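Olunlow Support Desk
Search tickets, guides and people
Home | My tickets | Guides | Status | Sign out

Ticket: lid task, success labels don't match what the arm did
Project: Tapley
Raised by: Ruth Blackburn
Opened: 21 November 2023
Status: Resolved, leaving open for comments

Hello all! Long one, sorry, but I've been chewing on this since breakfast and I'd like it written down before I forget which bits I tried.

Quick background for whoever picks this up. We're comparing two ways of labelling success on the toilet lid task. Method A is the old one, where the operator presses the pedal when they're happy. Method B is the Drernell labeller, which looks at the last part of each episode from the wrist view and decides for itself whether the seat is up or down. The idea is that B saves us all the pedal pressing, and on the kitchen drawers it was lovely, hardly a disagreement anywhere.

Then I ran it on the bathroom set. We've got 500 episodes and the two methods only agree on 298 of them. That's dreadful! I assumed I'd muddled up the episode order (I have form) so I checked that first. The order is fine.

What I tried, in the order I tried it:

Re-exported the wrist stream from Kandico with the clock fix on. No change at all, same 298.

Swapped the labeller back to the previous weights. Slightly different mistakes, but just as many, so I put the new ones back.

Sat down with a cup of tea and went through the disagreements by eye. Should have started there, really. Nearly all the ones I looked at go the same way: operator says "up", labeller says "down".

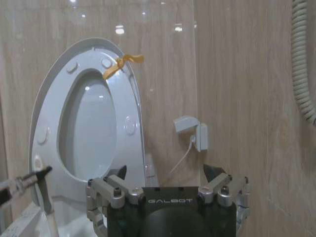 Wrist view, seat up. Labeller output for this one: DOWN.

Now, to you or me that's a raised seat, no argument. You've got the ring standing against the wall, the four bumpers facing you, and even the bit of yellowy tape up near the top. But the labeller was tuned on views where the lid and the ring are different colours, and with grey on grey I think it finds one big oval and calls it a closed lid. The hole in the middle just doesn't count as a hole if there's a pale surface behind it.

So test number one was to mask the middle of the oval and see if the answer flipped. It did, on most of them! Not a fix, obviously, but I was quite pleased with myself.

Test number two was the glints. There are little bright spots on the clear panel over the top part of the view and I wondered whether they were upsetting the edge finder. Painted them out on a handful of episodes and it made no odds whatsoever. Crossed off.

Test number three was giving the labeller the head view as well. I'd been putting this off as it meant redoing the config, and the head view has its own problems on this task.

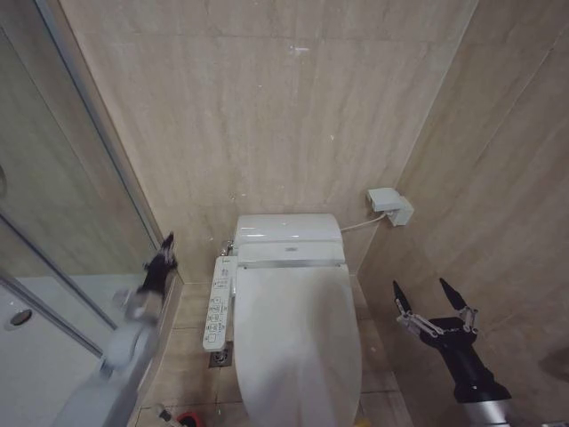

The main one is blur. If an arm is moving fast at the moment you sample, you get a smear for a gripper, and the old head-view check would throw the whole sample out on blur alone. I've changed it so it only cares about blur inside the box round the toilet. An arm whizzing past the shower glass can be as smeary as it likes so long as the lid itself is sharp. That one change gave us back loads of samples.

With both views going in, and the wrist only trusted when the head view doesn't disagree, nearly all of the up/down mix-ups have gone. What's left seems to be mostly episodes where the seat is halfway, and I'm not sure the operators agree with each other about those either.

What I'd like from support, please:

1. Make the boxed blur check the default for Tapley. It's in my branch, last commit.
2. Bring back the "unsure" label. It vanished in the January clean-up and I miss it.

I'm not touching the drawer results, those were fine with wrist only. I'll rerun the full bathroom set overnight and paste the new agreement number in when it's done.

Ruth

Comments (4)

deskhelp2: Boxed blur check merged and on by default for Tapley. "Unsure" needs a schema change so I've split it into its own ticket and linked you.

pm_olunlow: Does this mean we keep the pedal for the bathroom work?

Ruth Blackburn: For now, yes please. I'd want a clean rerun before anyone puts it away!

kandi_export: Same grey on grey trouble with the washing machine door set, going to try your masking trick on it.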